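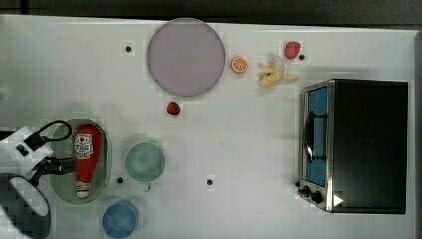 *Fruit, a plate and the toaster oven on the white table at Flirngate.*

I stopped by the Flirngate community kitchen on Wednesday with the plan of staying ten minutes, and I left two hours later with a bag of orange peel and a recipe I can't quite read. So here's the news, for those of you who have been asking me about it since the winter!

The snack table is back. Starting in March it will run every Wednesday after school, from 3:30 until the last kid gets picked up, and it's free. Malou Hviid is in charge again (she ran it the first time too, back when it was in the hallway by the coats) and she has 300 dollars to get through to summer. She told me that's plenty if people keep dropping off fruit. I think she's being optimistic, but she has been right about money before and I haven't.

The idea is simple enough. Kids pick a fruit, peel it or cut it, and put together their own plate. Oranges, bananas and strawberries are the regulars. Then there's one warm thing each week out of the toaster oven, and the first one is going to be cheese toast, with ketchup for anyone who wants it. I asked if anyone really puts ketchup on cheese toast and got a look from three different people, so I guess that's settled.

Aksel Egilsson is handling the oven. He wants me to pass along that kids can load the tray but a grown-up opens the door, every time, no matter how old the kid says they are. He also wants his good oven mitts back – the long ones – if you borrowed them after the chili supper.

The part I liked best was Nesrin Karaca showing me how she cuts oranges for little hands. She goes straight across the middle instead of top to bottom, so you get that wheel pattern, and then the kids can scoop the segments out with a spoon. I tried it at home and squirted myself in the eye, but the second one came out great. Bananas she just starts from the top and hands over, and the kids do the rest.

They could use a few things. Plates are the big one, the flat kind, any color, and Malou would love to get up to 40 so that they aren't washing all afternoon. Small cutting boards would help too. Please don't bring more ketchup. Somebody's uncle has already promised a case of it.

If you want to take a shift, the sign-up sheet is on the door next to the sink, and there were still open spots for the second and fourth weeks when I left. You can drop fruit off any time after noon on the day. Strawberries should come unwashed, Malou says, and they'll rinse them there right before the kids arrive.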